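小房间改造图集:一间小卧室的八月

整整一个八月,我都在跟这间小卧室较劲。说是改造,其实没有动墙也没有动地,就是把东西全部搬出来,擦干净,再一件一件想清楚要不要搬回去。写这页图集之前我翻了翻手机,关于这个房间的照片存了200张,绝大部分是量尺寸的时候随手按的,糊得连我自己都认不出拍的是哪个角。所以这一篇主要靠文字,话会有点多,大家泡杯茶慢慢看吧!

先交代一下房间的底子。它是我们家最小的一间,门朝里开,开到底就快碰到床沿了。以前当储物间用,换季的被子、坏了没修的电扇、搬家时一直没拆的箱子,全往里面堆。有一回我进去找一只行李箱,找了半个下午,出来的时候腰都直不起来,当天晚上就跟家里人宣布:这间屋子我要收回来,做成一间正经能睡人的卧室。

预算嘛,一开始定得很死,后来当然超了。超在哪儿呢,超在窗帘上。我原来以为窗帘是最好对付的一样,结果Loter那家店的布料样本册翻开就合不上,米色能分出一整页来,我抱着册子回家,白天在窗边比一遍,晚上开灯再比一遍,比到最后选了第一眼看中的那块。店里的师傅来装轨道,我在旁边递螺丝,他嫌我递得太快。

下面按我收拾的顺序来讲。

一、清空

清空这一步最累,也最痛快。我的办法很笨:所有东西先挪到客厅,地上铺旧床单,分成留、送、扔,拿不准的另放一堆。拿不准的那堆越长越高,到了晚上比其他几堆加起来还高,我只好第二天早上重新来过一遍,规定自己拿在手里不许超过20秒,超过了就归到送人那边。

这个办法对衣服很管用,对纸质的东西完全没用。旧信、旧票根、说明书,拿起来就要看,看了就要坐下,坐下就是一个钟头。最后我找了一只带盖的箱子全装进去,写上“以后再说”,塞到衣柜顶上去了。它现在还在那儿。

清出来的旧书有28本,送给了楼下的旧书角。其中一本菜谱我送出去又后悔了,隔天跑下去想拿回来,已经被人借走了,只好作罢。希望那位邻居做红烧排骨的时候少放点糖,书上写的量真的太甜!

二、量尺寸

我吃过不量尺寸的亏。几年前买过一个斗柜,网页上看着小巧,送到家横在门口进不来,两个送货师傅跟我面面相觑,最后原路退回,运费我自己出的。所以这回我特别老实,先用报纸剪出床的大小铺在地上,在旁边走来走去,试着开门、弯腰、拉窗帘,连晚上摸黑去喝水的路线都走了一遍。

报纸铺着的那两天,家里的猫把它当成了新的领地,每次我去调整位置它都要躺上来。后来我干脆让它躺着,等它走了再量。

床和衣柜之间最窄的地方,我量出来是58厘米。这个数我反复量了好多遍,每次都盼着它能变大一点。侧着身子走不难,抱着一摞被子走就有点勉强了。我本来想把衣柜换成浅一点的,在Jornine看了一款,门板摸着很舒服,可惜内部挂不下大衣,袖子会夹在门缝里。算了,旧的接着用,擦一擦把手,也挺好看的。

三、选床

床是整间屋子里我最舍得花时间的一样。家里人的意见是越简单越好,一块床板四条腿,能睡就行。我的意见是床头一定要有靠的地方,因为我有睡前看书的习惯,背后垫枕头总往下滑,滑到最后人是躺着的,书砸在脸上,砸过不止一次。

颜色上我犹豫过很久。灰的稳当,可是这间屋子朝向不好,全灰了怕显得闷;绿的好看,但是配窗帘难;粉的嘛,我喜欢,别人不喜欢。后来在Bakker的店里看到一块偏蓝的灰,布面的,放在灯下和放在窗边是两个味道,我在那块样布前面站了好久,回家路上还在想它,那就是它了。

布面床头有一点要提醒想买的朋友,它吃灰。我现在的习惯是每次换床单就拿软毛刷从上往下刷一遍,再用吸尘器的小扁嘴走一下边缝。头油重的话,靠头的那一块可以搭一条薄毯子,颜色挑相近的,不显眼,脏了扯下来丢洗衣机。喷水擦洗我试过一小块,留了一圈印子,后来是用微湿的布整片抹开才看不出来的,所以要擦就擦整面。

四、床垫和床品

床垫没有换新,是从大卧室挪过来的,大卧室那张我们换了偏硬的。挪床垫是个体力活,过道里要转一个弯,两个人一前一后,喊着“左一点左一点”,结果我说的左和对方说的左是反的,卡在转角的地方笑得没力气,歇了好一会儿才接着搬。

床品我一共准备了两套换着用,一套白的一套浅条纹。白的铺上去最精神,就是不耐脏;浅条纹的那套洗得有点薄了,夏天睡反而舒服。被子我建议小房间不要买太蓬的,铺开来视觉上占地方,屋子一下就挤了。我那床蓬的收进了真空袋,抽扁了立在衣柜侧面,宽度刚刚好,塞进去的时候我得意了一整天。

五、椅子

原来的计划里是有床头柜的。报纸剪好往地上一放,门就开不利索了,只好放弃。后来换成了一把椅子,晚上搁书、搁水杯、搁第二天要穿的衣服,来了客人还能坐,比床头柜灵活多了。

椅子我挑的是白色塑料的,一体成型,背是弯的,好擦。之前在Lakwood的展厅里坐过一把木头的,坐着是真舒服,腰托得刚刚好,可是分量不轻,我一天要挪它好几回,擦地挪一次,开柜门挪一次,想想还是轻的实际。塑料椅子缺点也有,冬天坐上去凉,我打算天冷了给它缝一块垫子,布头都留好了,缝不缝得成另说。

还有一个小经验,椅子脚底要贴毛毡。我一开始偷懒没贴,夜里挪一下,那个声音哟,隔壁房间都给我吵醒了。第二天就乖乖去贴上,剪成小圆片,边上压紧,不然走几步就卷起来沾头发。

好了,放图!

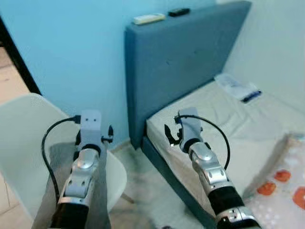

白椅子和蓝灰色布面床头,小卧室里我最喜欢的两样。

这个床头的高度我是满意的,够高,靠着看书整个背都有着落。买之前家里人说太高了会压抑,装好以后再也没提过这件事,我就当是认可了。床头贴着墙放,后面不留缝,手机也不会掉下去了(以前那张床后面掉过耳机、发圈、半包纸巾,挪开的时候像考古)。

六、灯和杂七杂八

灯我换了暖一点的光。原来那盏是储物间时代留下来的,亮是亮,照得人脸色发青,躺在床上抬头一看像在医院。换灯泡只要几分钟,效果却最明显,想动手又怕麻烦的朋友可以从灯泡开始。

床底下我放了带轮子的扁箱,装换季的鞋和多出来的床单。轮子一定要选能转向的,我第一次买的是只能前后滚的那种,拉出来就顶到椅子腿,得先搬椅子再拉箱子,来回折腾几次就懒得用了。换过一批之后,单手就能拉。

墙上目前什么都没挂。本来想挂一幅画,量好了位置,铅笔记号也画了,又舍不得打孔。先空着吧,住一阵子再看想挂什么。

七、还没弄完的

门后的挂钩歪了一个,挂包会往一边滑,我每天看见每天想着要弄,每天都忘。窗台有一小块漆起皮,等天气干一点再磨再补。衣柜顶上那只“以后再说”的箱子,就如它的名字,以后再说。

有朋友问我这么小的房间值不值得花一个月去折腾。我是觉得值的,现在晚上洗完澡进来,窗帘一拉,书往椅子上一搁,人往床头一靠,猫跟着跳上来占掉一半位置,舒服得不想动。下一篇打算写过道里的鞋柜,那边比这边还乱,写之前我得先把鞋找齐。想看哪个角落的也可以在底下留言,我抽空去补拍!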